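How to Check a Big Claim in a Popular Science Book

Books that promise to overturn science sell well. So do books that promise science has already settled everything. I distrust both kinds about equally, and I read a lot of them. What follows is the routine I use before I let one change my mind. It takes an evening per claim, sometimes two, and you don't need a degree for it.

Step 1. Pick one claim

Don't try to check the whole book. Find one sentence the argument can't do without and copy it out word for word, with the page number. If you can't find such a sentence after three chapters, write that down too.

My practice run was a paperback called The Clurby Effect. It goes on for pages about mystery and open minds, but the weight sits on one line: people in a closed room can tell when a stranger next door is thinking about them. Fine. You could be wrong about that, so it can be checked.

Step 2. Rewrite it so it could fail

Take out "may," "suggests" and "points toward." Say what you would expect to see if the claim were false. For the Clurby claim, people would guess right as often as a coin does.

A lot of claims die right here. "Consciousness is woven into nature" has no version that could fail, at least none I've been able to write. You can still enjoy it. Just don't file it under evidence.

Step 3. Follow the footnote all the way down

The note in my book pointed to a magazine article. The article pointed to a conference talk. The talk summarized a study by a private outfit called the Skollari Institute, and the study was nine pages long. Four hops, and the claim got bigger at every one.

Keep going until you reach whoever collected the numbers. If the trail ends at another popular book, stop and mark the claim "unsupported so far."

Step 4. Read the methods before the results

Get these down on paper:
Who took part, and how they were recruited
How many started and how many were counted at the end
What was being measured, and whether that was decided beforehand
Who knew the right answers during the test

The Skollari study signed up 797 people and reported on 600. The missing ones get half a sentence, "incomplete sessions," and no table. Maybe that's innocent. It's also enough to produce the whole effect, if the sessions that were dropped happened to be the bad ones.

Step 5. Look for a repeat by somebody else

Search the title of the study plus "replication." Then search it plus "failed." A repeat by the same team in the same building counts for very little with me.

I found one, run at Prutby with 30 people, no effect. Defenders of the book say 30 is too small, and they're right. They don't say it about the small studies they like. 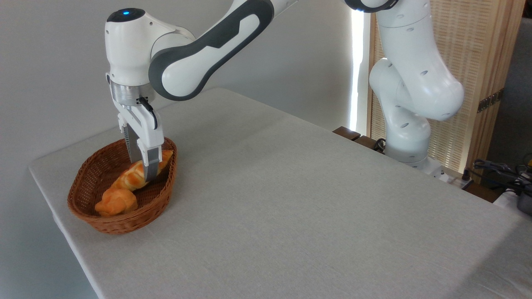 Robotic arm holding a piece of bread in a wicker basket.

Step 6. Do the same to the other side

Skeptics get lazy. The best-known takedown of the book, an essay in the Gillies Review, says the effect was "tested on more than 2,000 subjects and never found." There is no footnote. I looked for those subjects and couldn't locate them, so that line gets the same "unsupported so far" as the original.

Step 7. Write a verdict with a date on it

Two or three sentences, no more. Mine reads:

26 September 2026. Room claim: one positive study with a large unexplained dropout, one small negative. Not convinced. Would change my mind for a preregistered repeat by an outside lab with every session reported.

Tape it inside the cover. If you lend the book out, leave the note in.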